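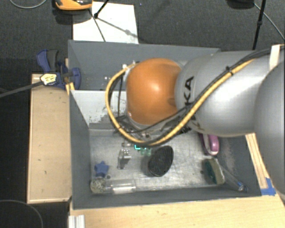
Kustidport Allotment & Growers Club – members' blog

9/19/22

Quick one as I've got the car running. Tomatoes. Done for the year, more or less. Blight got the far end of the plot in August and I pulled the lot in one evening, bagged it, no compost, don't even think about compost. Greenhouse ones still going though. 11 good trusses left on the Lullo plants, bit split, taste fine.

Beans a disaster. Went away for 9 days, came back to leather. Saved the seed anyway, it's drying on newspaper in the spare room and my lot are already moaning about it.

Raymonde MacLeod asked what I did with the squash. Nothing! Muck in the hole, water, ignored them. Hers got mildew and mine didn't, no idea why, same seed, same week. Might be the wind up our end.

Onions are up and plaited. Badly. Carter showed me how to do it and I nodded the whole way through and then forgot the lot by the time I got to the shed.

Jobs before it turns:
garlic in, the Bouvier stuff, deep as your finger
water butt lid, again
strawberry runners, pot up or give away
broad beans, maybe, if I clear teh top bed

If anyone from the Evside plots wants runners come and get them, there's a tray by the gate, bring your own pots please. I lost too many last year.

Also the path. It's a bog already and we've barely had rain. I've got 2 bags of bark left over and I'll chuck them down by the tap, but it needs more then that. Will bring it up at the next meeting if I remember.

Right, off. Chutney tonight, if there's any vinegar in.

Share 2 | Comments 9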